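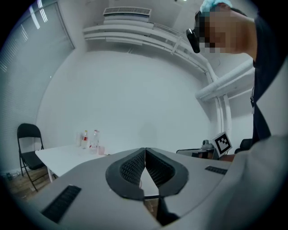

Where should the drinks go when the table is being used for work?

On the far edge of the table, lids on, until we have a shelf for them.

23 February 2018, room 1603, Hopkin building

I've been meaning to write up the state of the small room for ages, and since Cathal Rafferty asked me twice this week what the plan is, this page will have to do as the plan. It's a nice room, I want to say that first. White walls, a good big window, and so much light on a bright morning that I feel more awake just walking in. The blinds help when it gets to be too much. I've been keeping the slats about half tilted in the mornings, and I'd ask people to leave the cord untangled when they're done with it, as it took me a good while to get the knot out last time.

The air conditioner is up high on the wall and the filter is on my list. We last did it in September, according to the entry Cathal made (in green ink, bless him, and nearly unreadable). I'll bring the step stool over from the Nesell store room.

Now, the table. I'm fond of the white top because you can see every crumb and every screw on it, but it does fill up. Drinks drift over there, then a tool gets put down next to the drinks, and before long you're moving somebody's cup every time you want to lay something out. I did this myself yesterday with my tea, so I'm not pointing fingers.

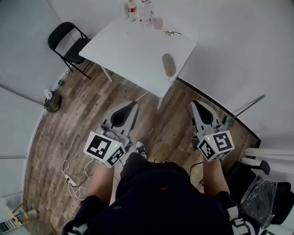

The table from above, with the drinks along the far edge and the folding chair by the wall.

I measured up for a narrow wall shelf and I think 1000 mm long by 200 mm deep would do it nicely, deep enough for a jug and a cup but not so deep that people start keeping boxes up there. Mitow has one that size in white. I've asked for a price on the brackets too, the plain kind. If the wall turns out to be hollow where I want the fixings we'll have to move it along a bit toward the window, and I'd like a second opinion before I drill anything.

Cables next. The power strip lives on the floor, and the white leads around it have gotten into a real tangle — I sat down meaning to sort it out over lunch and then the phone rang. What I'd like is for the strip to go up against the wall, each lead coiled loosely with a fabric tie, and a label at the plug end. There's a pack of Trostix ties in the second drawer, which we bought for the other room and never opened. Please don't use the zip kind, I always end up nicking the cable when I cut them off.

Same goes for anything hanging off the table. A lead over the edge is asking to be caught by a knee.

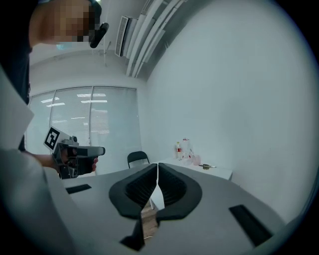
With the strip out of the way the floor will be much easier to sweep, too. The wood pattern hides dust wonderfully well, and I only noticed how much of it there was when I got down on my hands and knees to look for a washer. Broom first, then a barely damp cloth. I wouldn't use a lot of water near the skirting until somebody has checked how the edges were finished.

Bags and bottles: I'd like three hooks near the door so that things don't get parked on the floor by the wall. The chair can stay where it is for now. It folds, so if we need the space it can go flat behind the door.

Still to do:
- price for shelf and brackets (me)
- filter (me, once I have the stool)
- labels for the leads (Cathal, he has the label maker)
- hooks, and find out whether we need permission to put them up
- ask about a second power strip with a longer lead

Cathal thinks the table would be better turned so the long side faces the window. I'm not so sure, with the glare, but we can try it

2 comments | 3 shares
Contact | © 2018 Hopkin Workshop Notes | Back to top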